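About Us
Home | About Us | The Cell | Visits | Contact

Riretti is a small automation shop in Eslow, and we spend most of our working hours on one machine. It's called Brisov. It has two arms, a gripper on each, a white table between them, and a stack of notebooks that has outgrown its shelf. We built it to learn how to pick up the awkward stuff (crumpled paper, foil trays, plastic bags, all the things that never keep the same shape twice) and we've ended up just as interested in keeping it healthy as in what it can pick up!

People who write to us usually want to know how the cell is put together and what it takes to keep it going, so most of this page is about that.

How we started

Ildikó Major had been repairing packaging lines for years and was tired of arriving after the damage was done. Dymphna Mac an tSaoi was writing motion software and had hardly ever held a hex key. They shared a bench at an evening robotics course, argued about cable routing for a whole term, and rented our first room the following November. The room came with a sink that didn't drain and a very good floor. We still have the floor.

The first version of Brisov had one arm bolted to a door laid across two trestles. Every time the arm stopped quickly, the door moved. We spent weeks tuning the software to make up for a wobbly door before Ildikó put a level on it, said something we won't print, and ordered a proper table. The positioning error dropped the same afternoon. We now check the table before we check anything else, and we've passed that habit on to every single person who has worked here.

Setting up the cell

A full setup takes us a morning if the arms haven't been off their mounts, and a day and a half if they have.

We start with the table. Feet first, then the top, then a wipe with a damp cloth and a dry one. Dymphna likes to run the flat of her hand over the surface afterward, and she does find crumbs that the rest of us miss.

Then the arms. Each one is brought up with its gripper off. We run the joints one at a time through a slow sweep, listening more than watching. A healthy joint has a soft, even sound. A joint that wants attention has a tick in it, usually in the same spot every time, and once you've heard one you can pick it out across the room. After the sweep the gripper goes on, the coupling screws get tightened crosswise, and we mark the heads with paint pen so a screw that has crept shows up at a glance.

Cables come next, and cables are where we're fussiest. Every loop needs enough slack for the joint to reach the end of its travel, and no more than that. Too short and the connector takes the pull. Too long and the loop finds something to catch on. We move each arm by hand to its worst pose, look at the loop, adjust, and do it again on the other side. It's slow and oddly enjoyable work — put some music on.

Last of all come the grippers themselves. We open and close each one 200 times with nothing in it and log the motor current. The curve should look like the last one. If there's a new bump in it, the linkage comes apart on the bench, the pins get cleaned and the worn ones go in the jar. (We keep the jar. It's useful for showing visitors what a worn pin looks like next to a fresh one.)

Looking after it

Our maintenance book runs on hours, with a short daily check on top. The daily check fits on one card taped inside the tool cabinet:

Table level, top clean
Trays and bins in their places
Cable loops free on both arms
Paint marks lined up at the couplings
Emergency stop pressed, released, reset
Gripper pads wiped

At 300 hours we take the grippers off and go through the pins and pads. At 500 hours the wrist cables are unplugged, inspected and swapped if the jacket has gone stiff. At 700 hours we do everything, base bolts included, and the cell stays down until whoever didn't do the work has gone over it. That second look was Dymphna's idea, and it has caught a connector that was seated but not latched, and once a hex key left on top of a joint housing. Ildikó would like it known that it was her own hex key.

Repairs

Most of our repairs are small. A pad peels, a pin wears, a cable gets tired. The biggest one so far was on the right arm, which began to drift downward when it held a pose for more than a few minutes. We blamed the brake and replaced it. The drift came back. We blamed the calibration and redid it twice. The drift came back both times. It was a loose ground wire in the base, which gave the encoder just enough noise to fool the controller, and Ildikó found it lying on her back under the table with a flashlight in her teeth. The new brake was perfectly fine and is still in there.

We wrote that one up in full, wrong guesses and all. If you have a similar arm and a similar drift, please ask for the notes. We love sending those out.

Testing after work on the arms

After any work on the arms we go back to the simplest things we have. Crumpled brown paper is our favorite. It's light, it holds a fold, it won't hurt a finger linkage if we get the approach wrong, and a new piece costs nothing. The left arm goes to its open pose at the far side of the table and we check the fingers and the cable loop there before it goes near anything. The foil tray is a right-arm job. Foil is a wonderfully strict teacher: squeeze the rim too hard and it keeps the dent, so you can read the grip force off the metal afterward. 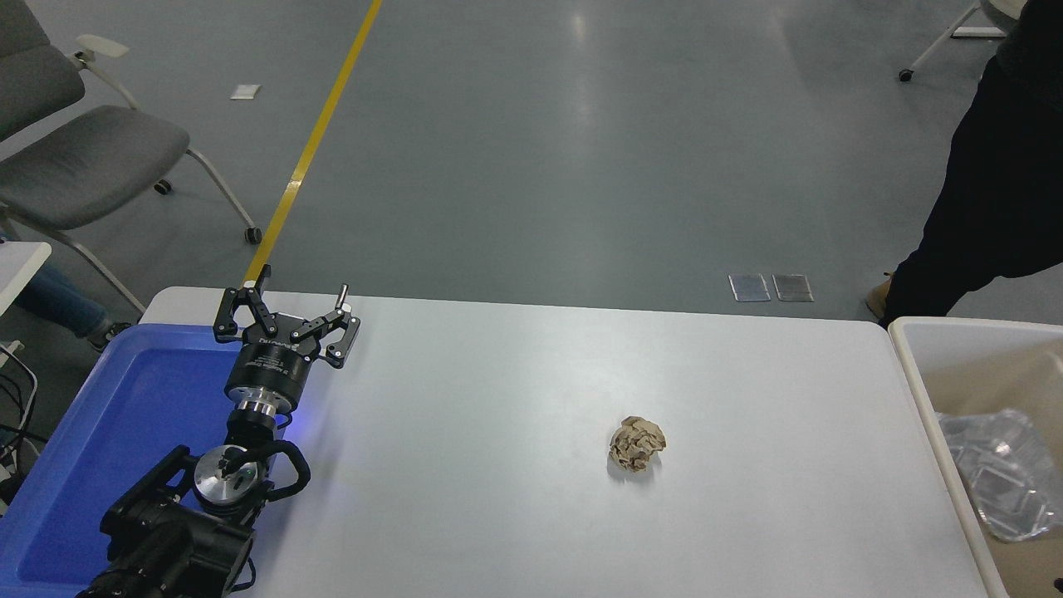
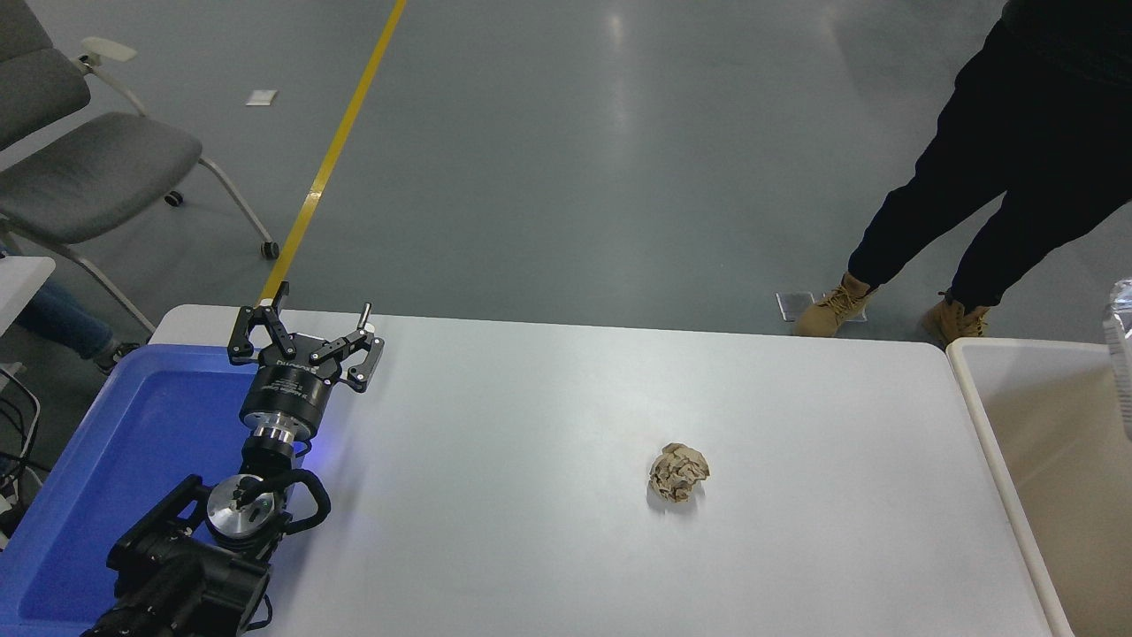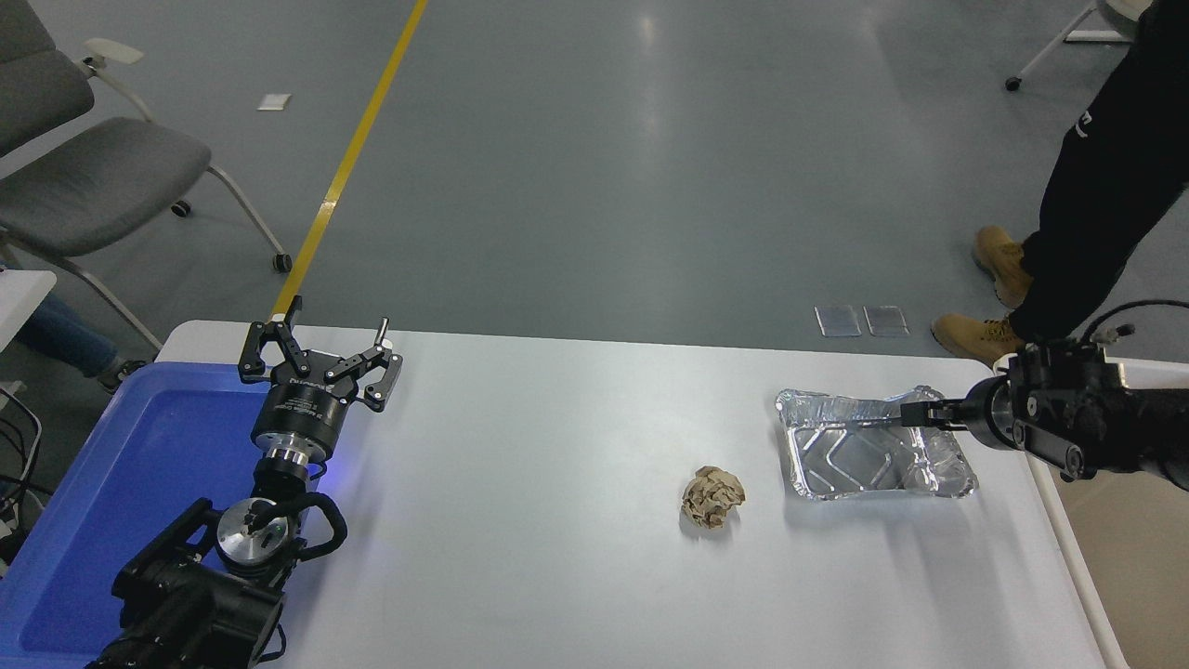
Photos: Riretti. Left gripper open and paper ball on the table in all three; right arm at the foil tray in the last.

Who we are

Ildikó Major looks after everything mechanical. She orders the spares, keeps the maintenance book and teaches the cable class, which began as a ten-minute talk and now takes up an afternoon.

Dymphna Mac an tSaoi writes the motion code and the checks that run at startup. She has become a very decent mechanic along the way, and does the 300-hour gripper service on her own these days.

We also take on two trainees each year. They start on the daily card, then the gripper bench, then a full setup with one of us standing by. By spring they're usually correcting us, and we've rewritten the card twice on their advice. The line about trays and bins is theirs. Before that we'd had a program reach for a tray that was a hand's width away from where the software thought it was.

Visits and questions

We're glad to have visitors, singly or in small groups. Closed shoes, please, and long hair tied back. Stay on your side of the yellow line while an arm is powered. If you'd like to try a gripper teardown, say so when you write and we'll leave one out on the bench with the tools and the jar.

Schools can borrow the paper copy of our setup notes for a term. Anyone else can have them by email, along with the parts list and Dymphna's current-logging script. The script has very few comments in it, so write back if you get stuck and she'll walk you through it.

Page updated 03/12/2022
Riretti, Eslow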